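# Are robot arms any good at pulling apart old PCs yet?

Posted 2026-10-16 in **Workshop & Repair** · 476 views

G'day all. I help out at a computer reuse shed run by Plernance, and we've got a mountain of ex-office desktop towers to get through. Most of them go the same way. Lay it down, side panel off, drive out, RAM out, card out if there is one, everything sorted, shell off to the scrap bin. We did 151 of them in January and my thumbs still haven't forgiven me.

I've been watching robot arm videos every night and I'm completely hooked. Can an arm with a plain gripper do this sort of thing now? I don't mean a giant factory cell, I mean one arm on a bench. Which bits of the job would it manage and which would still be me? Also keen to hear if the same gear could ever sort the tea room dishes, as that's the other chore that never ends.

Budget is "convince me and I'll go ask".

---

**Top reply · 31 votes**

Oh, this is my favourite subject, so settle in!

Short version: partly, and it's a lot more fun than it was a few years back. I tinker with this on weekends with a little planning package called Norer, and I've spent far too many evenings inside dead towers. Going through your list from easiest to hardest, in my experience:

- **Lifting out a loose drive on plastic rails.** Lovely job for two fingers. The rails are chunky, there's something to grab, and it slides in one direction.
- **RAM.** The lift is fine. The clips are the pain, as you've got to push them outward before you pull, and on some boards the end near the card slot barely has room for a fingernail. Go in crooked and you'll rock the stick in the slot.
- **Graphics and expansion cards.** Latch at the back, sometimes a second latch at the slot end, sometimes a power lead as well. A person does all of that by feel without thinking about it. An arm has to be told, or has to learn it from a heap of demonstrations.
- **Cables.** Still awful. Anything floppy is awful! SATA leads never sit the same way in any two machines, and the ones with the little metal catch want a squeeze and a pull at once.
- **CPU.** Possible if the cooler's already off and the lever's up. I'd keep this one for yourself if you want to resell the boards.

The biggest favour you can do yourself is a proper parts holder. Give every part its own slot, bolt or clamp the thing so it can't wander, and always put the tower down in the same spot facing the same way. Half of what looks like cleverness in those videos is somebody having been very tidy beforehand, and that's good news for you, because tidy is cheap.

Tool-free cases are your friend too. If your ex-office towers have coloured latches and tabs, start with those and leave the screwed-together ones in the corner.
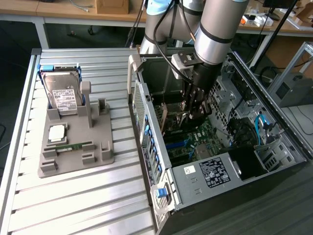
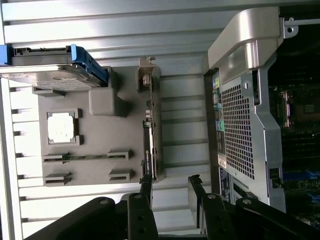 Page 2 of 2

On your volumes, I'd sort the pile by model before you ask for any money. If you've got a long run of the one make, an arm starts to look sensible. If every second tower is different you'll be re-teaching it all day and you'd be quicker with your sore thumbs.

Dishes I'd leave alone for now. Mugs into a rack, yes, I've had mugs going into a rack! Greasy forks in a sink full of suds, no.

One more thing, power supplies. Take them out whole and don't open them, arm or no arm. And have someone standing near the stop button.

*Edit: fixed the bit about SATA catches, I had it round the wrong way.*

---

**Second reply · 6 votes**

Just get an electric screwdriver and a second person mate. Way cheaper

---

**Third reply · 9 votes**

Agree with most of the top one, but I'd put RAM above drives for ease if you fit narrower fingertips. We swapped ours for thin ones and the clips stopped being such a drama. Downside is they're rubbish at anything heavy, so you end up changing tips halfway through a tower, and that eats whatever time you saved.

If you're anywhere near Yen, the makerspace there has an open bench night and they're really welcoming to people with odd projects. Bring a tower you don't mind wrecking. The Vurkumico forum also has a long thread on printed holders, with files for 3.5-inch drives and desktop RAM. Check which filament they used before you print, mine went soft in the back of the ute.

How are you wiping the drives, by the way? We pull ours first and do them in a batch.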